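Werkstattgemeinschaft Plemeck
Mittwoch, 24. Dezember 2025
Zum Jahresabschluss berichten wir in mehreren kurzen Beiträgen über den Stand des Projekts Zultus. Fragen bitte gesammelt unter dem letzten Beitrag stellen, sie werden nach den Feiertagen beantwortet.

Werkstattgemeinschaft Plemeck
Zultus ist der Eigenbau eines zweiarmigen Nähaufbaus. Er steht im hinteren Raum der Gemeinschaftswerkstatt und wird ausschließlich an Übungsmaterial betrieben. Eine medizinische Verwendung ist weder vorgesehen noch zulässig. Wir bitten, dies beim Weiterverbreiten der Beiträge zu berücksichtigen.

Werkstattgemeinschaft Plemeck
Begonnen wurde im April mit einem einzelnen Arm. Der zweite kam hinzu, nachdem die Steuerung auf die Hetov-Platine umgestellt war. Die alte Platine liegt beschriftet im Regal und kann von Mitgliedern für eigene Vorhaben ausgeliehen werden.

Werkstattgemeinschaft Plemeck
Zum Seilantrieb: Die Zugseile werden über Umlenkrollen bis in das Gelenk geführt. Die größte Schwierigkeit lag in der Vorspannung. Bei zu geringer Spannung öffnen die Backen verzögert, bei zu hoher steigt die Reibung, und der Motor meldet Überstrom. Der derzeitige Wert ist im Werkstattbuch eingetragen und soll ohne Rücksprache nicht verändert werden.

Werkstattgemeinschaft Plemeck
Die Seile werden nach jeweils 100 Betriebsstunden gewechselt. Bisher sind 3 Seile vorzeitig gerissen, sämtlich an der Klemmstelle im Antriebskasten. Die Klemmstelle ist inzwischen entgratet. Ein weiterer Riss ist seither nicht aufgetreten — der Beobachtungszeitraum ist für eine Bewertung allerdings noch zu kurz.

Werkstattgemeinschaft Plemeck
Zur Ansteuerung: Beide Arme werden von einem Bedienplatz aus geführt, Bewegungen werden verkleinert übertragen. Eine selbsttätige Fadenübergabe befindet sich in Vorbereitung. Die Software dazu läuft unter dem Arbeitstitel Belmonte und ist bislang nur im Trockenlauf erprobt, also ohne Faden und ohne Material.

Werkstattgemeinschaft Plemeck
Im Dezember wurden 19 Übungsläufe protokolliert. Erfasst werden Dauer, Fadenverlust, Abbruchgrund und Zustand der Backen. Am häufigsten wurde abgebrochen, weil der Faden beim Nachgreifen aus den Backen glitt. Wir prüfen derzeit, ob eine feinere Riffelung Abhilfe schafft.

Werkstattgemeinschaft Plemeck
Aufnahmen von der Arbeit am Aufbau:
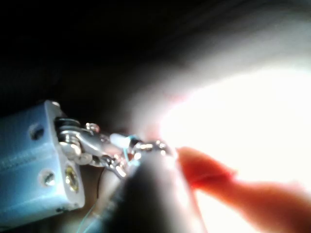
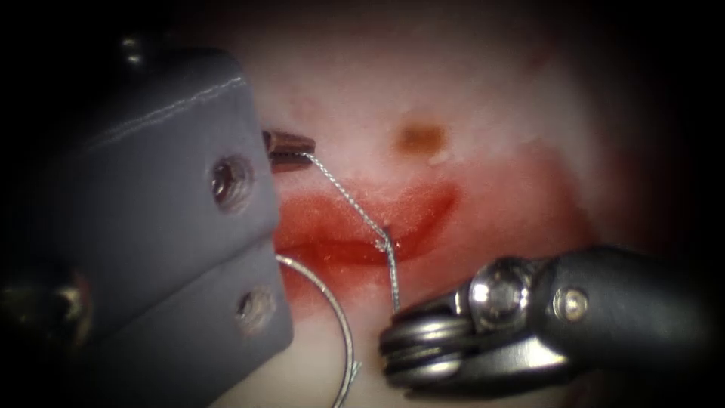 Werkstattgemeinschaft Plemeck
Für das kommende Jahr sind folgende Arbeiten vorgesehen: Austausch der Lager im linken Antriebskasten, eine zugängliche Abschaltung an der Türseite sowie die Neuverlegung der Kabel unter dem Tisch. Die Abschaltung hat Vorrang. Bis zu ihrem Einbau gilt weiterhin, dass während des Betriebs stets 2 eingewiesene Mitglieder im Raum sein müssen.

Werkstattgemeinschaft Plemeck
Bauzeichnungen und Stückliste werden veröffentlicht, sobald die Maße der Rollenhalter endgültig feststehen. Vorabfassungen geben wir nicht heraus — die Bohrbilder haben sich zuletzt mehrfach geändert, und Nachbauten nach veralteten Zeichnungen verursachen unnötige Kosten.

Werkstattgemeinschaft Plemeck
Der hintere Raum bleibt über die Feiertage geschlossen. Mitglieder mit Schlüssel werden gebeten, den Aufbau nicht in Betrieb zu nehmen und die Abdeckung nicht zu entfernen. Der Termin der nächsten Einweisung wird an dieser Stelle bekannt gegeben.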